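About us

So, hello! I run Hallel, a small soup and flatbread kitchen on the corner of Okafor Street in Drenness, and if you've found this page you're probably either hungry or looking for our opening times (they're at the bottom).

I started out with a folding table and two pans at the Irent market, selling lentil soup to people who mostly wanted coffee. It was slow going. Then the weather turned in October and suddenly I was running out by 11 – so I got a bigger pan, then a third one, and after 4 years of packing everything into the back of an estate car I took on the lease here. We've got 20 seats indoors and a bench outside that's lovely until the bus comes past.

The menu is short because the kitchen is tiny. There are always two soups, one of them vegan, plus flatbreads cooked to order with whatever I've fancied that week. At the moment it's roast squash with green chilli, or lamb with pickled onion, and I can't decide which I like more. The dough rests overnight and I still shape it all by hand, which my shoulders complain about!
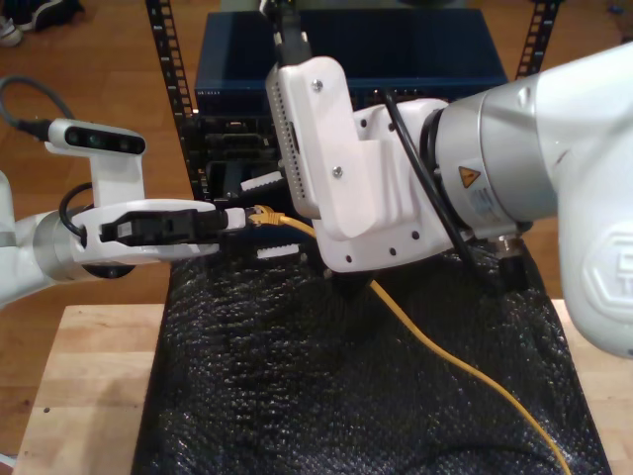
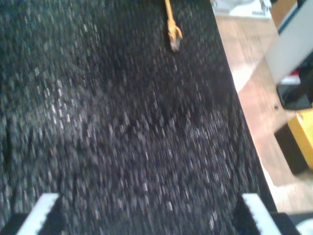 Most of our veg comes from growers on the Irent side of the river, and what they've got decides what I cook. Last spring that meant leeks for weeks on end. Sorry to anyone who was sick of them – I had 29 leek recipes in my notebook by the end and I'd happily make maybe three again.

We can do takeaway, and we cater for parties of up to 355 (yes, I was once asked for a very exact figure for a wedding, and it's been our limit ever since). For anything big, please give me a month's notice, and tell me about allergies when you book. Our flatbreads contain wheat and we can't promise a gluten-free kitchen, though the soups are usually made without flour, so just ask at the counter.

Dogs are welcome on the bench. We open at 8 for breakfast flatbreads and shut at 4, or a bit earlier if the soup's gone. We close for two weeks in August, when it's far too hot to stand next to that oven.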